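Zarcombe Personal Effectiveness Program
Progress report to the Guillot Fund, second period
Prepared by Perrine Marchal, program lead

Summary

The program is on schedule and within budget. We enrolled 172 adults across the two sites, and the second round of goal-setting workshops finished in March. Attendance held up better than in the first period. The one item behind plan is the follow-up calling, which started late and is covered further down.

Workshops

Each group meets for seven sessions. The first two deal with choosing a goal and writing it down in terms a person can check. The middle three are on daily habits, time planning and handling setbacks. The last two are given over to participants' own plans, worked on in pairs.

We changed the order of the middle sessions after the first period. Setbacks used to come last, and by then several people had already missed a week and stopped coming. It is now session three. Jawad Jadoon, who leads the evening groups, reports fewer dropouts between sessions three and four, though we want another full round before we put a number on it.

The Monday evening group at Bastemell filled up first and has a waiting list. The morning group has places left. We plan to move one morning slot to 6:30 p.m. in the next period if the building can give us the room.

Habit module

The habit module asks people to attach one small new action to something they already do every day at a fixed spot in the house. Common choices so far are reading over the day's plan at the kitchen table, stretching beside the bed, and saying the weekly goal aloud at the bathroom sink in the morning. Participants keep a one-page log and bring it to the next session. The log was shortened from two pages at their request.
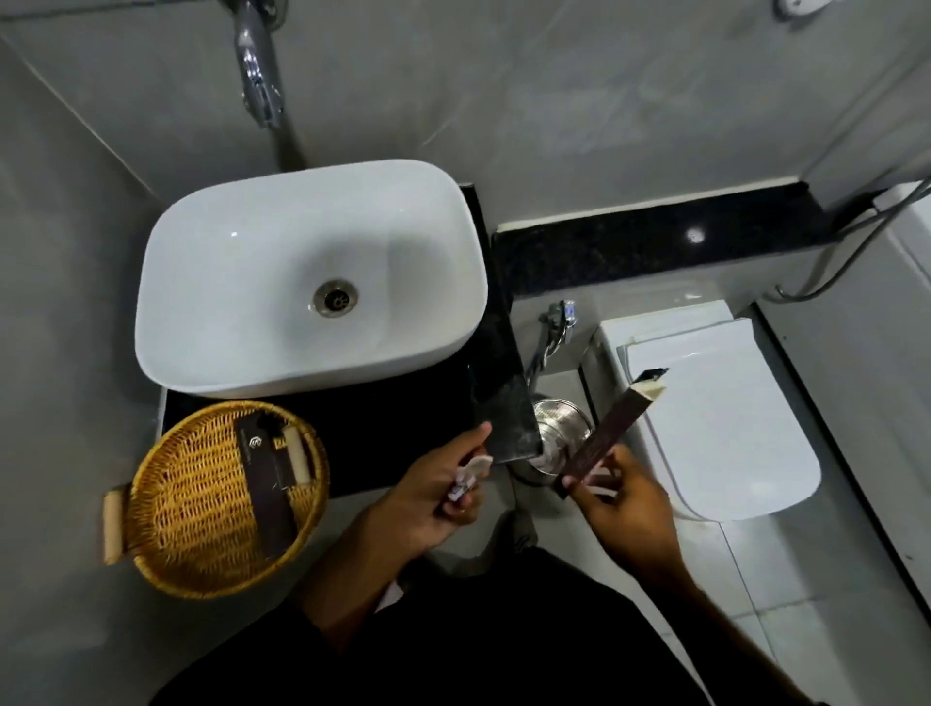 Habit module: a bathroom sink, one of the everyday spots used in the exercise.

Didier Tessier has rewritten the handout for this module in simpler words. The old version took for granted that people had regular working hours, and many of ours work shifts. The new one has a blank schedule that starts at any hour.

One-to-one coaching

We offered coaching to participants who asked for more help after session four. 26 people took it up. Most wanted to talk about job applications or going back to school, and a smaller number about money. Loïc Barbier and Benoît Moulin share this work. Questions outside our scope - debt and housing, mainly - are passed on to the advice desk in the same building.

Follow-up calls

Calls were due to begin one month after each group ended. They began late while we moved our contact records to Vurar, the new scheduling system. The records are now in place and calls are under way. Results will be in the next report.

Budget

Spending is in line with the approved plan. Printing came in under, and room hire slightly over. We are not asking for any change between budget lines.

Next period

Open 5 new groups, including one on the later evening slot.
Complete follow-up calls for all groups that have finished.
Train one more coach.
Send the revised handouts to the Fund for its files.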